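Vikero Curved Needle and Suture Set for Closure Practice

Home > Training supplies > Needles and sutures

The Vikero set is made for surgical teams who train long closures with robotic instruments. Each box contains 24 sterile sutures with the curved needle already attached. Price for 5 boxes on request.
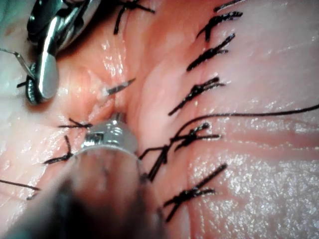
A curved needle should be easy to follow with the eye. The Vikero needle has a bright silver finish, and where it comes out of moist tissue near the incision, the point and the shaft stay clear to see. The dark sutures along both sides of the closure also stand out well – helpful when a trainer must check the spacing.

Thread and grip

The thread is soft and does not keep the shape of the package. Please hold the needle in the jaws and not by the thread.

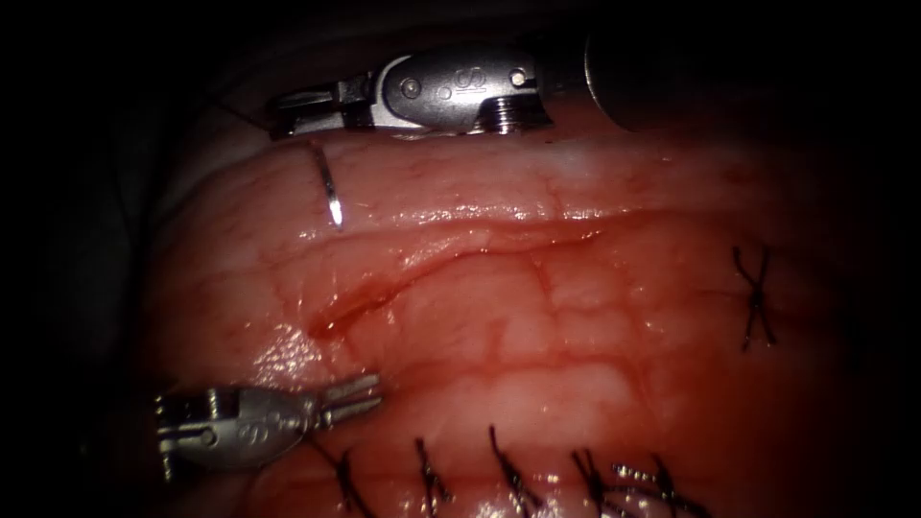 Curved needle held in closed jaws, with fine dark thread.

The needle body is flat on two sides, so it turns less in the jaws. Our trainer Suryani Tarigan advises to change the needle when the point feels dull.
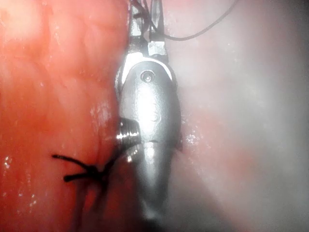

Keep the boxes dry and away from sunlight. Opened packs cannot be returned. For orders above 100 boxes, please write to Nabila Sitompul at the Nurnance sales desk – she answers in English and Indonesian.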